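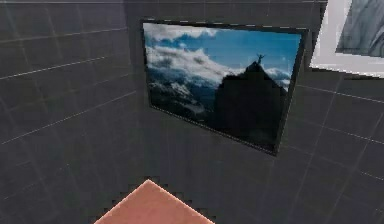
How often does the living-room cell need an inspection?

Before every batch of runs, and again after any change to the arm, the gripper, the camera views or the room file. A full check takes around 15 minutes if the log from the last batch is open next to you. A batch that was started without a check is run again from the beginning.

Flallcombe Simulation Group
Cell inspection checklist, simulated living-room cell
Arm and gripper model: Vekex
Room file: Lasstead
Checklist revision 11
Inspected January 21, 2025, before batch 1446

Mark each item OK, FIX or HOLD. FIX means the batch can start once the item is corrected. HOLD means it can't start until the item has been looked at by a second person. Write a comment for anything not marked OK. Comments on OK items are welcome but keep them short.

Section 1. Before loading

1.1 The last batch is closed and its log is saved. OK.

1.2 The room file is opened from the shared folder and not from a local copy. OK.
Comment: There are still old local copies on two of the workstations, left from November. Please delete them. Batch 1429 was run from one of these and the table height was wrong for the whole batch.

1.3 The stop command works from the keyboard and from the run window. OK.
Comment: Test both. The run window button failed once after an update and the keyboard stop hid the problem.

1.4 Joint limits match the sheet for the arm. OK.

1.5 Speed cap is on. FIX.
Comment: It was off when I opened the settings. Turned on and saved. The setting doesn't carry over when the arm is reloaded, so check it again after item 3.1.

Section 2. Room and fixed objects

2.1 Walls, floor and door have collision turned on. OK.

2.2 Sofa and coat rack have collision turned on. FIX.
Comment: Sofa was fine. The coat rack had a single tall box around it, wide enough at the top to take in the space beside the pole. I swapped the box for the fitted shape, reloaded the room and ran the overlap test again.
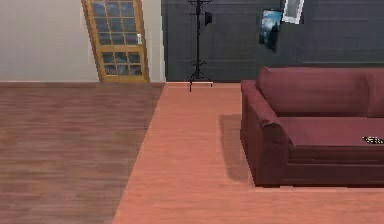
The second overlap test came back clean. If anyone needs to go back to the box for speed, put it in the log, and don't mix the two shapes inside one batch.

2.3 Wall pictures are fixed in place and set as scenery only. OK.
Comment: They have no collision shape and don't need one. Leave them out of the contact report.

2.4 Lights match the room file. OK.
Comment: Shadows stay on for this cell. Turning them off makes the runs faster but the camera views no longer match earlier batches.

2.5 Nothing is sunk into the floor or floating above it. OK.
Comment: Look at table legs and plant pot from a low view. The drop test doesn't catch small gaps.

Section 3. Arm and gripper

3.1 Arm is loaded and the base is locked. OK.
Comment: Went back to 1.5 after loading. Cap still on.

3.2 Arm goes to the start pose without touching anything. OK.

3.3 Fingers open and close fully, three times, with no jitter. FIX.
Comment: Slight jitter on closing. Finger friction had been set by hand to a value that isn't on the sheet. Put back to the sheet value and the jitter stopped. Whoever changed it, please note the reason in the log.

3.4 Gripper can come down over the white tabletop without finger contact. OK.
Comment: Checked with the light gray object near the corner. Watch the fingers and the contact report together. The gripper's shadow on the tabletop is a help in judging height, but don't sign this item off from the shadow alone.

3.5 Test object rests still on the table before the first reach. OK.
Comment: Let it settle. If it creeps, look at the contact margin first and the mass second.
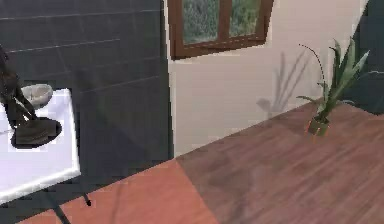
Section 4. Cameras and recording

4.1 All views open and none is black or frozen. OK.

4.2 View positions match the saved set. HOLD, then OK.
Comment: One view was rotated a little from the saved position. Second person compared it with the Torres reference set and agreed it should be restored. Restored and saved before the batch.

4.3 Frame times line up with the arm log. OK.

4.4 Enough disk space for the full batch. OK.
Comment: Enough for this one. Move the older batches off before the next.

Section 5. Sign-off

5.1 All FIX items corrected and saved. OK.

5.2 All HOLD items cleared by a second person. OK.

5.3 Short trial run completed with the speed cap on. OK.

Result: batch 1446 may start.

Open points for the next inspection: old local copies (1.2), speed cap not kept on reload (1.5), friction change with no log entry (3.3).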